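Print this article
E-mail this article

4. The Open Day at Illgate

4.1 Setting and format

The open day was held on a Tuesday in July in the ground floor workshop at Illgate. It was the first time the cabinet task had been shown to people outside the project. Visitors came in groups, and each group stayed for one session of 18 minutes. There were 16 sessions. Half of them were given to the simulated task and half to a talk at the bench, and we report only on the first half here.

The simulation ran live on a workstation and was shown on a wall screen. Visitors sat on benches facing the screen, with the operator's desk to one side so that the keyboard did not block anyone's view. We had considered playing back recorded trials, which would have been safer. The Vitlow group had done this at their own open day and told us that visitors lost interest once they knew the outcome was fixed. We ran everything live and accepted that some trials would fail in front of an audience.

The policy used was the one described in Section 3, trained on 4000 simulated trials and not changed for the visit. It controls a two-armed robot with a white body and a black gripper on each arm. The task is to open a two-door cabinet by its handles. The start position of the robot was drawn at random before each trial, within the same limits used in training.

4.2 What visitors were shown

Each session followed the same order. The operator named the task in one sentence, started a trial, and said nothing until it ended. Visitors were then asked what they thought the robot had been trying to do at each stage. Only after that did the operator explain the control scheme. We chose this order because an early explanation seemed, in a rehearsal with staff from Bickerstaff, to steer the questions toward the software and away from the motion.

Visitors could also ask for a change of viewpoint. The simulator allows the camera to be placed anywhere, and the operator had 4 stored views: a side view, a front view from the cabinet, a view from overhead, and a low view from behind the robot looking up at the doors (Figure 6). The low view was added late, at the request of the Vusisska partners, who use something close to it when checking reach.

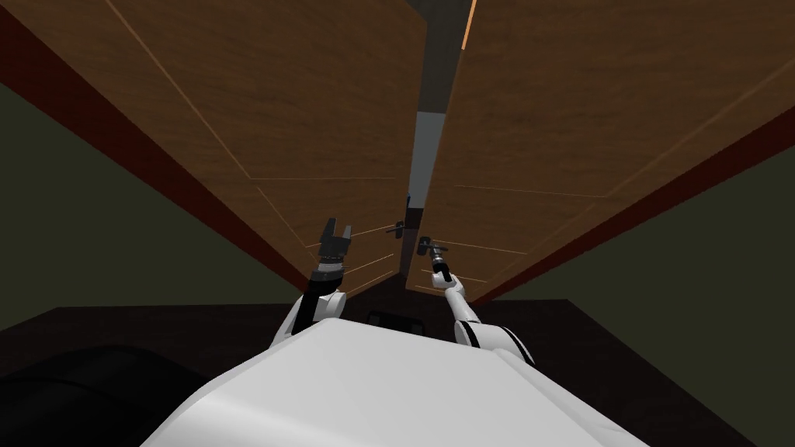 Figure 6. Low view from behind the robot, used in the demonstration. The right gripper is near the handle of the right door; the left gripper is open and not in contact.

The side view was set as the default, and we expected most groups to stay with it. They did not. The low view was asked for in nearly every session, often more than once, and several groups asked for it to be kept on for the rest of their time. When asked why, visitors said that it let them see the grippers and the handles together. From the side, one arm tends to hide the other.

The low view has a cost. It is strongly foreshortened, and distances along the line of sight are hard to judge. Visitors sometimes said the gripper had hold of a handle when the contact log showed that it did not. The operators made the same mistake in two sessions, and corrected themselves after reading the log. We now think the view should be shown with a contact indicator on screen, and we have added one.

4.3 Questions and comments

Comments were written down by a second member of staff who sat at the back of the room. We did not record sound. The notes are therefore incomplete, and we treat them as a guide to what people cared about and not as data.

The most common question was about the arm that was waiting. In many trials one arm works at a handle while the other holds still, and visitors read this as hesitation or as a fault. The policy has no rule that tells an arm to wait. It learned the behavior in training, probably to avoid collisions between the two wrists near the center of the cabinet, where the handles are close together. This was hard to explain in the time we had — most groups wanted a yes or no answer to whether the arm was stuck.

A second set of questions was about the cabinet. People wanted to know how heavy the doors were and whether they would swing back. In the simulator, door mass and hinge friction are set by the operator, and we changed them on request in the later sessions. Raising the friction made the motion slower and easier to follow. It also led to more failed trials, which visitors did not seem to mind.

4.4 Changes made after the visit

We made two other changes. The default view is now chosen at the start of each trial by the operator, and the waiting arm is explained in the opening sentence. The second change goes against our original plan to say nothing first, but the same question had used up too much of each session. The Bickerstaff staff have since used the revised script with a group of their own and reported that the discussion moved on to the doors and hinges sooner.

Print this article
E-mail this article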